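Mullero Moving Supply

Home » Moving Kits » Long Distance » Senura Two-Bedroom Kit

Senura Two-Bedroom Moving Kit

$274.00
Item no. 383
In stock. Ships flat on one pallet.

The Senura Two-Bedroom Kit is a set of boxes, paper, tape and labels for a household moving out of state. It was put together for apartments, where there is usually not much room to stage boxes and most things go down an elevator or a flight of stairs before they get near a truck. All of the boxes are sized to go through a standard apartment door on a hand truck.

The kit has 95 pieces in total. Boxes, rolls, bundles and label sheets each count as one piece.

Boxes

The small and medium boxes are single wall. Use the small ones for books, canned food, tools and records. The medium ones are for pots, toys, folded clothes and most of what comes out of closets. Large boxes are for bedding, pillows and coats, and should not be filled with anything heavy even if it fits.

Dish boxes are double wall and come with cardboard dividers, packed flat inside the bundle. Wardrobe boxes have a metal bar. The bar goes in after the bottom is taped and before the top flaps are folded down. If you are using your own movers, ask whether they bring wardrobe boxes on the day. Many do, and in that case the Senura kit can be ordered without them (choose "No wardrobe" at checkout).

Paper and tape

Packing paper is plain newsprint without ink. It comes in bundles and is cut to one size. Tape is clear, with a hand dispenser included. For long distance moves we suggest two strips along the bottom seam of every box and one across it.

Paper should be crumpled in the bottom of the box before anything goes in, and again at the top before it is closed. A box that gives when you press on the lid needs more paper. Boxes ride stacked for several days on an interstate move, and the ones on the bottom carry the load.

Lamps and small items

Take shades off lamps and pack them separately, one shade to a box, with clean paper around it. Bulbs come out. Bases can be wrapped and stood upright in a dish box with the divider removed. Vases and cups go in the divided dish boxes. Bottles should be emptied first – most carriers will not take liquids. 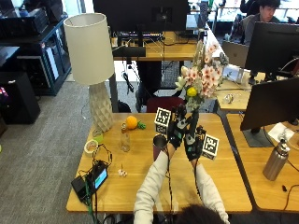
Table lamp, flowers in a vase and other small desktop items.

Labels

Label sheets are color coded by room. Each sheet has a blank line for the contents and a box for a number. Put one label on the top and one on a side, so that it can be read when the boxes are stacked. A paper inventory form is included and matches the numbering on the labels. Your carrier will make its own inventory as well. Keep both until the shipment has been delivered and checked.

What is not in the kit

Mattress bags, TV boxes, picture boxes and furniture pads are sold separately. We do not sell bubble wrap in the kit, but the Mekar roll fits the same dispenser stand and can be added to the same pallet. For mirrors and framed glass, see the Strazds adjustable carton, which telescopes to fit.

Is this the right size?

The kit suits two adults in a two-bedroom apartment who have lived there for a few years. A couple moving out of a furnished place will have boxes left over. Families with children, or anyone with a storage unit or a lot of books, should look at the three-bedroom kit or add a bundle of small boxes.

Unused boxes can be returned in full bundles if the strap has not been cut. Paper, tape and labels are not returnable.

Delivery

Pallet delivery is to the curb. For buildings with a loading dock, give us the dock hours and the name of the building manager in the order notes. If your building asks for a certificate of insurance before a truck can use the dock, send us the form when you order. We need two business days to return it.

We recommend having the kit at least three weeks before your moving date. June is our busiest month, and orders placed then may take longer to ship.

Storing the boxes

Keep them flat and off the floor if you can. Garages and basements are fine for a short time, but cardboard that has been damp loses strength even after it dries out and should not be used for the bottom of a stack.

Questions

Can I pick up my order?
Yes, from the warehouse, weekdays only. The kit fits in a cargo van or a pickup. It will not fit in most cars.

Will a carrier cover damage to boxes I packed myself?
It depends on the carrier and on the coverage you choose. Ask for the terms in writing before you sign.

For building paperwork and bulk orders, contact Hajar Ouazzani in the orders office.

Page updated September 23, 2017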